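Review: Trullari two-arm bench kit, as built in the Felden shared workshop

The workshop took delivery of the Trullari kit in February, following a request from members who wished to try breakfast-table tasks: laying a tray, hanging up a mug, handling a carton. This review covers the build, the first weeks of use and the points that other shared workshops should consider before placing an order.

The kit is supplied as two arms, two base plates, two grippers and a rail for the rear of the bench. Members assembled it over 34 hours, of which a large part was spent on wiring. The printed manual is clear on the order of the base plates and much less clear on the cables. Page 51 shows a routing diagram that does not match the clips supplied, and the workshop has since drawn up its own.
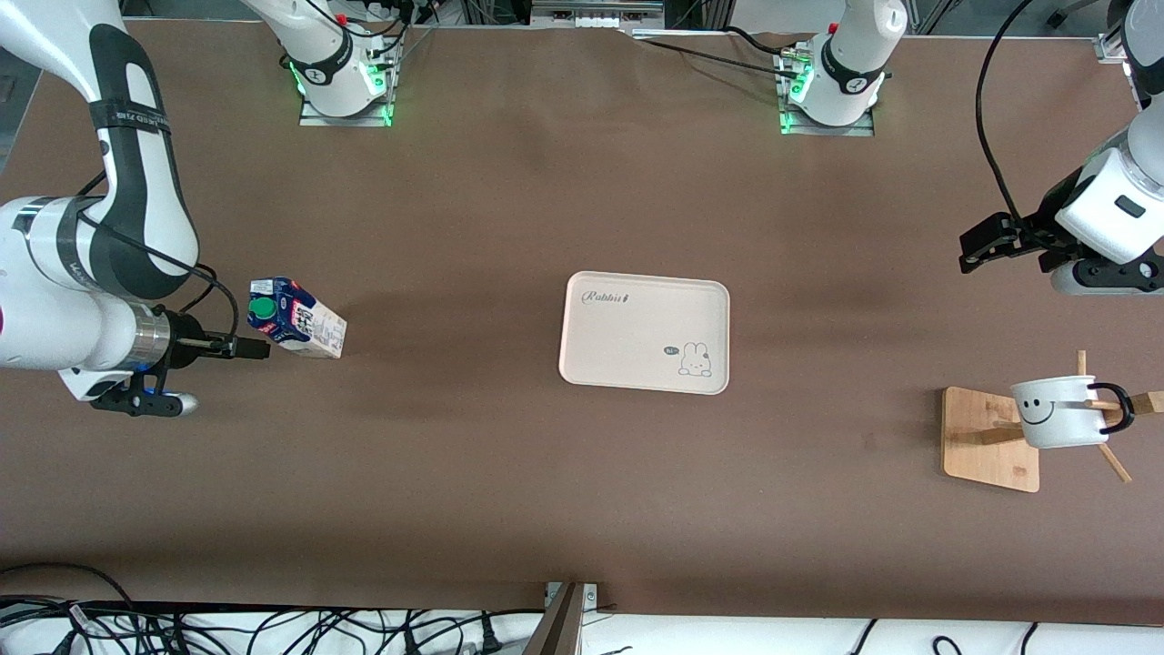 Cable management remains the weakest part of the product. The leads are generous in length, and the kit contains no trunking of any kind. Workshops should budget for this separately and should decide where the leads will run before the plates are bolted down. Moving a plate afterwards requires the whole calibration to be repeated.

The arms themselves are well finished. The lights at the foot of each base can be read from the far side of the room, a sensible provision in a space shared with other users. Joint movement is smooth at low speed. At the higher settings the bench transmits a noticeable tremor, and the workshop has therefore limited members to the slowest two settings. A heavier bench would help. Ours was built for sewing.

For the work surface, a plain matt covering in a dark colour is recommended. The glossy white board first fitted gave poor results with the overhead cameras and was removed within a week. The brown covering now in use has given no trouble, although it does crease and should be smoothed down before each session.

The grippers deserve separate comment. They are simple two-finger units with drilled brackets, so that members may attach fingertips of their own. The force setting is coarse. Rigid items such as trays and mugs present little difficulty once the approach has been taught, but thin-walled packaging calls for patience.

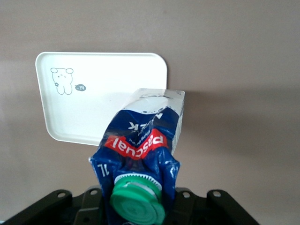

Our advice is to begin at the lowest force and to increase it one step at a time, keeping a stock of used cartons for practice. Cartons should be rinsed and capped before they are brought to the bench. The Eskola soft fingertips, purchased separately, were also tried. They grip card well but mark easily, and the set must be replaced as a pair.

The software, Pistora, is adequate. Recorded movements can be named, copied and joined together, and a library of 500 may be kept on one account. Error messages are given as numbers only. Members will meet code 2421 often; it indicates a loose connector at the wrist and is cleared by reseating the plug and restarting the arm.

The kit is recommended for workshops with a solid bench, a lockable room and at least one member who is at ease with wiring. It is not recommended for a spare room at home unless the table can be left standing between sessions. Bookings for the Felden bench are made through the usual sheet, and new users must complete the safety induction first.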